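Forum > Data collection > Handheld grippers
Topic: Background in our demos, too busy or too plain?

plemus_43
Hello all. We gather examples for a policy with hand-held grippers, in a small booth closed with black fabric. Until now we have 1622 episodes. My colleague wants to remove the stickers from the gray panel. I prefer to keep them, for the tracking. Please look and tell me your opinion. 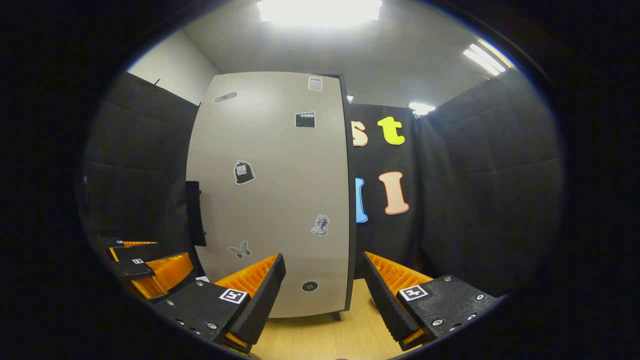
Reply 1, andier
Keep them. A matte gray board gives very few points to a SLAM system, and black curtain gives even less. With the butterfly, the clapperboard and the statue you have at least something with corners. The letters on the backdrop are also good for this.
My worry is the ceiling light. It is very bright at the top of the view. Did you fix the exposure?

Reply 2, desmet_lab
I do not agree with andier. If the stickers never move, the policy can learn them as a position hint. We had this in April: we changed one poster and the success rate fell badly. Train with 2070 episodes on one background and you have one background, no more.

Reply 3, plemus_43
@andier Exposure is fixed, yes, but I did not test lower values.
@desmet_lab Then do you change the stickers between sessions, or the whole wall? I add one more view from the same booth, it shows better the letters on the right side.
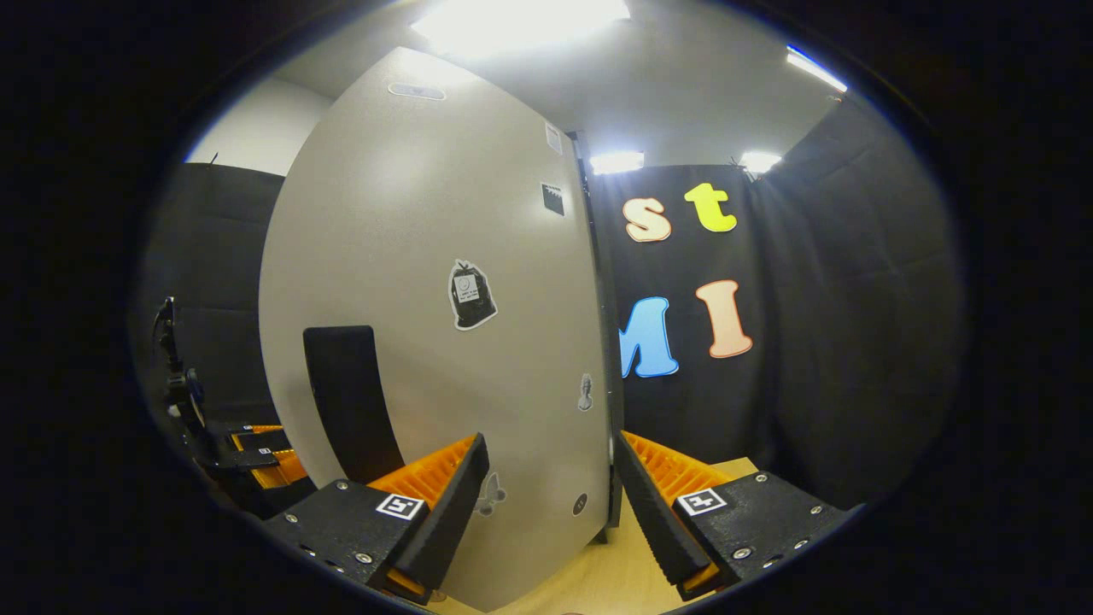
Reply 4, desmet_lab
We change the whole wall, 3 versions. It is boring work but it helped. In your second view the panel takes a big part of the center, so I would move the panel first and leave the letters.

Reply 5, andier
Moving the panel is fine for me, only never during an episode. Your map will break. And check that both finger tags are detected in every episode, our gripper width was wrong for a full day because of one dirty tag.

Reply 6, aven
Small question from a beginner: do you make a new map after each change of the panel, or use the old one?

Reply 7, andier
New map, always. It takes a few minutes.

Reply 8, plemus_43
Thank you. I will keep the stickers, move the panel between sessions and lower the exposure. My colleague is still not convinced, so we will train both ways and I will write the numbers in this topic.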